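Last updated: March

Unit 20: Counter-drone systems - detection and tracking
Course notes, A. Saragih

These notes go with the second lecture on small unmanned aircraft. Read them before the problem session and bring a calculator.

1. Why small drones are hard to see

A small quadcopter has a low radar cross section, often close to that of a large bird. It flies low and slow, so its return sits in the same part of the display as trees, traffic and moving water. An air defense radar set up to find jets will usually filter it out.

2. Sensor types

Radar gives range and bearing in most weather. It needs a clear line of sight and tends to produce false tracks near buildings.

Radio frequency receivers listen for the control link and the video downlink. They are passive and cheap, but a drone flying a stored route may transmit nothing.

Cameras, both daylight and infrared, are used to confirm what another sensor has found. Fog and glare cut their range badly.

Microphones work at short range only. Wind noise is the main problem.

3. Combining sensors

Most fielded systems use radar or radio to cue a camera. The operator then decides whether the track is a drone. In the Grakau exercise, the site at Edley logged 322 tracks with 2 radars running. Only 20 were confirmed as drones. Most of the rest were birds, and we will go through the log in class.

4. Training the classifier

Real footage of hostile drones is scarce, so classifiers are often trained partly on rendered images. Lighting, shadow and background can be changed at will. The weak point is transfer: a model trained on clean renders may do poorly on real video. The Tanoli reading covers this in more detail.

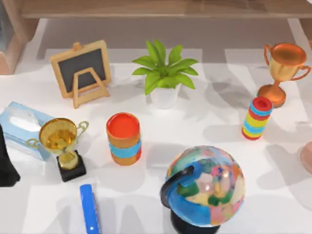
Fig. 1. Rendered tabletop with small objects and soft shadows.

5. For the problem session

Work out the warning time for a drone first detected at 2 km and closing at 20 m/s. Repeat for a detection range of half that. Then read the Grondard case and note which sensor made the first detection, and how long the operator took to confirm it.

Azlan Saragih

We use cookies to keep you signed in and to count page visits. Accept | Manage settings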